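Teaching the planner to give up sooner

Two desks, one kettle, a fan heater nobody will claim. Jugah runs on the machine under the left-hand desk and has done since June. It's a grasp planner, small, bad tempered, mostly the work of Yanti Liew.

The job sounds dull. Gripper open, dark block ahead, corner pointing right. Where do the fingers go? The old version tried 100 approaches every time, scored the lot, then picked. Slow. Worse, it liked corners. Loved them. A corner looks like a lovely narrow thing to grab if all you've got is a depth map and no sense.
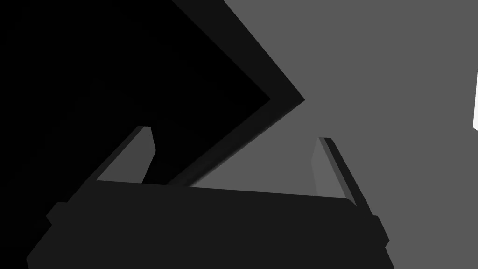

Sekar Pelupessy would throw the corners out before scoring even starts, and told Liew so in a long note pinned to the code: filter on the angle between the faces, keep 7 candidates, stop there. Liew disagrees. Filter too early and you lose the odd grasp that works when the flat sides are out of reach.

So they've met halfway, sort of. Corners stay in but pay a penalty, and the search quits after 5 poor scores in a row. Simulator only for now. Black surfaces are still a pain, the edge finder goes soft on them and the planner beleives whatever it's told.

Next up, the wrist. At 90 degrees the path checker flips the elbow the long way round, every run. Liew has a fix on a branch. Untested, no comments, named "tuesdayish". Pelupessy wants it split in two before it goes anywere near the main code.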